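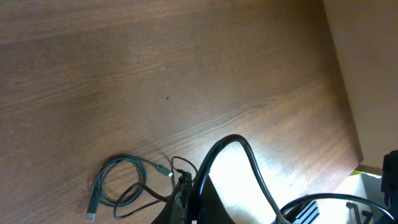
Coiled USB cable and black cabling on a desk, with part of a gripper finger at right.

Search this wiki Go Advanced search

Gudia dropout fault

The Gudia dropout fault is the usual name for a series of unexplained stops on the Gudia, a bench-top robot arm sold by Ditel to schools and small workshops. An affected arm lost contact with its control computer while moving, and in many cases opened its gripper and let go of whatever it was holding. Ditel blamed loose or poorly routed cables. That explanation has been widely repeated, although the evidence published for it is thin, and owners who followed the company's advice continued to report stops.

Background

The Gudia was designed by Gorazd Vidmar and marketed as an arm that could be set up on an ordinary desk without tools. Power and data run on separate lines, and the data line is a detachable USB cable. Early manuals gave one sentence to cable routing, telling the owner to keep leads "tidy and out of the way." They did not say how much slack to leave, or what the arm would do if the data connection was lost during a move.

The sales brochure described the connection as "tested to 2000 hours." Ditel has not said how many arms were in the test, what they were doing, or whether anything was attached to the gripper.

Illville reports

The fault first drew attention at the Illville technical college, which had bought 16 arms for a course in basic automation. The instructor, Bianka Bárány, kept a log of stops during the first term. By the end of it, 13 of the arms had dropped out at least once. The worst case involved a steel test block that fell from shoulder height onto a student's forearm, leaving a bruise. The college took the arms out of use the same afternoon.

Bárány's log is the fullest record of the fault, but it has gaps. It gives the arm number and the time of each stop and rarely notes the position of the arm or the cable. Several entries read only "stopped again." Claims that the log proves a link with full extension of the wrist, found on a number of hobby sites, go well beyond what it contains.

Ditel's response

Ditel issued a service note in March 2018. It said the stops were caused by strain on the USB connector and asked owners to coil spare cable loosely beside the base, fit the supplied clip, and replace any lead with a bent plug. The note included no test results. A company spokesman, Jawad Siddiqui, said the arm was "safe when installed as directed," a phrase that critics pointed out could not apply to the earlier manuals, which gave hardly any direction.

The college fitted new cables and clips throughout. Three arms stopped again within a week of going back into service. Ditel said the clips had been fitted wrongly. The college denied it, and neither side released photographs.

Other explanations

Piret Urbonaitė, an engineer at the test firm Lukoševičius, examined two of the returned arms and found nothing wrong with the connectors. She suggested that electrical noise from the gripper motor was resetting the USB controller, which would account for stops on arms whose cables never moved. Her report describes this as likely and does not claim to have reproduced the fault on demand. It is often quoted as if it had.

A third view, put forward by Anas Zaki in a newsletter for workshop owners, is that the cause of the dropouts matters less than what the arm did next. Zaki argued that any cable can come loose, and that a gripper which opens when it loses its signal is badly designed whatever the reason for the loss. Ditel replied that an open gripper was the safer choice if a hand was caught in it. The company has not produced an injury record to support either setting.

Later changes

Later Gudia arms hold the gripper closed for a short time after a lost connection and then release it slowly. Ditel describes the change as an improvement in "user comfort" and has never called it a safety fix. Owners of earlier arms were offered the new software free of charge but had to pay for the revised control board it needs. No recall was made.

It is not known how many of the older arms are still running with the original board. Ditel's statement that the fault "no longer occurs in the field" rests on calls to its own help line, which stopped taking questions about the first model soon after the new one went on sale.

See also: Cable strain relief; Emergency stop; Loss-of-signal behavior

Contact the editors | Copyright and reuse | Back to top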